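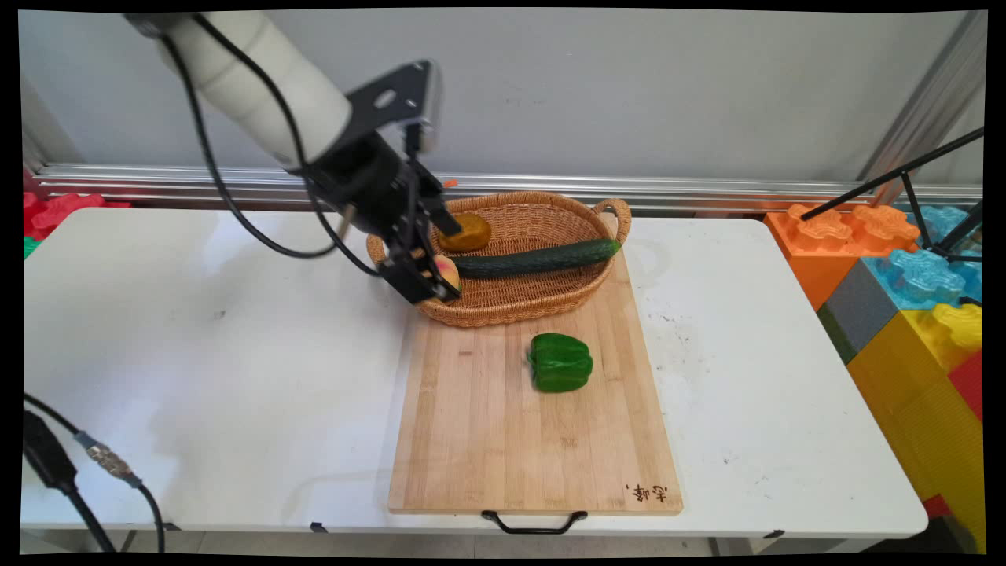
What gets stains out of a bamboo chopping board without wrecking it?

Coarse salt and half a lemon, rubbed along the grain, rinsed quickly and stood on its edge to dry. The longer version is in the ticket below, including the methods we tried first and regret.

Ticket 3286
Opened by: Kathleen Flanagan
Category: Kitchen, surfaces
Status: Closed, more or less

Kathleen Flanagan, Sep 13, 2024
The bamboo board has marks on it again. So does the white folding table, which has acquired a crop of dark specks and a grey smudge nobody wishes to discuss. I wiped both with a damp cloth. The cloth is now dirty and the board looks much as it did.

Olumide Ekwueme
Have you tried washing-up liquid? Hot water, soft brush, don't soak it. See ticket 3190, where somebody did soak it and we ended up with a fruit bowl.

Kathleen Flanagan
Washing-up liquid tried. The board now smells of apples and has the same marks.

Oanh Khúc
Bicarb paste, ten minutes, wipe off. Take the cucumbers and peppers well away first. Last time I did this the salad had a chalky quality that people were very polite about.

Kathleen Flanagan
Bicarb done. Two marks fainter, one unmoved. Also I now have bicarb in the hinge of the table.

Irena Szewczyk
Salt and lemon. Go with the strips, don't scrub across them. Leave the branded characters in the corner alone, they're burned in and you will not shift them, as Olumide established in February with a scouring pad and a free afternoon.

Olumide Ekwueme
I thought it was soy sauce.

Kathleen Flanagan
Salt and lemon worked on the last mark, or at any rate I've stopped being able to find it. Board is standing on its edge by the window. For the table I used a Wela sponge on the smudge, barely damp. Smudge gone. Most of the specks are scuffs with dirt in them, so they came up a bit and then stopped, and so did I.

Oanh Khúc
Will you oil it?

Kathleen Flanagan
Tomorrow, once it's dry right through. Thin coat, both sides, wipe off the extra. The Furken bottle under the sink has a spoonful left in it, so somebody please buy another before I'm reduced to the good olive oil.

Irena Szewczyk
Not olive oil. It goes sticky and smells like an old cupboard. Food-safe mineral oil only.

Kathleen Flanagan
Noted. Closing this. Please reopen it if the marks come back, or if anyone works out how to get bicarb out of a hinge.

Olumide Ekwueme
Old toothbrush. Not yours.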